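Kavville, or the trouble with "undiscovered"

I have a rule about any town described to me as undiscovered: somebody had to write the article. In the case of Kavville there were three articles, all of them using the word "sleepy," and all of them printed in the months after the new bus line from Atdale started running. I read them on the bus. So did the woman across the aisle, who had the same page open on her phone.

The ride takes 2 hours if you believe the timetable. We pulled in a good while after that, behind a gravel truck the driver seemed to know personally, and were let off in front of a building that the map calls the Visitor Center. It was closed. A sign on the door said it would open at 7, without saying which 7.

I should say what I expected, so that you can discount my opinion properly. I had been told that Kavville was how the valley used to be: a market, a river you could swim in, old men playing cards, bread. I had also been told it was cheap. I don't trust anyone who tells me how a place used to be, especially when they are my age and went for the first time last April. But I had a few free days and the fare was low, and I'm as easy to sell to as anyone else once bread is mentioned.

The market is real. I'll give it that. It runs along the wall below the old customs house and it has tomatoes, onions, plastic buckets, socks, and phone chargers, which is what people who live in a town need. Past the last of the sock tables there is a second, shorter market for people like me, with honey in small jars and wooden spoons. The honey had a label saying it was a product of Kavville. I asked where the hives were and got a wave toward the hills in general. Maybe there are hives up there. I had the same wave in two other towns on this trip, and the same jar.

I stayed at the Holloway, a guesthouse up the steps behind the bus stop. The listing promised a river view. There is a river view, if you stand on the landing outside the bathroom and the window is open, and I came to like that landing quite a lot. The room was clean and plain and the bed was better than mine at home. Breakfast was billed as "traditional," a word I have stopped believing anywhere, and it was an egg, white cheese, cucumber, and tea. It might well be traditional. It's also what you would serve if you had an egg and a cucumber.

What bothered me more was the walking tour. It leaves from the bridge at 5, when the heat lets up, and the guide was pleasant and clearly tired. We heard about the siege. We heard about the bell that was buried in an orchard to hide it from the army, and how the orchard keeper died without telling anyone which tree. It's a lovely story. I had heard it in Atdale two days before, with a well in place of the orchard.
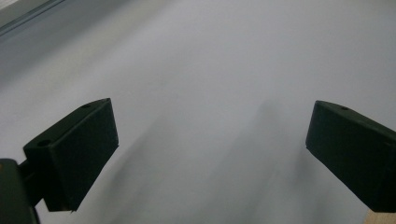
Renwick's Daughter, who comments here often and has been to Kavville more than I have, wrote to tell me that I was being unfair about the bell, that every town in the valley has a buried bell because every town in the valley did in fact bury its bells, and that I might try asking which ones got dug up again before I decided the whole thing was made up for tourists.

Fair enough. I went and looked, as far as a person can with a phone and a weak signal, and found one bell on record as recovered, downriver. That doesn't make the orchard keeper true. It does make me less pleased with myself than I was at the bridge, and I'm leaving the paragraph up as I wrote it.

I will hold my ground on the river, though. You can't swim in it, or at least I wouldn't. Every article has someone swimming. I walked the bank from the bridge to the old mill in the middle of a hot afternoon and saw no swimmers, a good deal of foam, and a sign with a crossed-out figure on it. A man fishing there told me the water was fine. I asked if he ate what he caught and he laughed — not a reassuring laugh.

The thing I liked best in Kavville is not in any of the articles, and I'm reluctant to add it to one. It is the number 13 bus, the local one, which goes up past the cemetery and the school to a village called Wiltell and turns around there. I took it because it was parked in the shade. People got on with shopping and argued with the driver about the radio. At Wiltell there is a low wall, a water tap, and a shop that sold me a warm soda. I sat on the wall until the bus went back down. No one told me about a siege. I don't claim this was more authentic than anything else. I was a stranger on a wall, and the people on the bus were very patient about my bag.

Would I go again? Probably, outside the summer, and with a book. Would I tell you to go? If you need a place to be undiscovered, you're going to be annoyed by the honey. If you're passing through Atdale anyway and have a night to spare, the Holloway is fine. Ask for the room nearest the landing.

One practical note, as two people have already asked. The last bus back to Atdale leaves earlier than the printed schedule says. The schedule at the stop has been corrected in pen, and the pen is right.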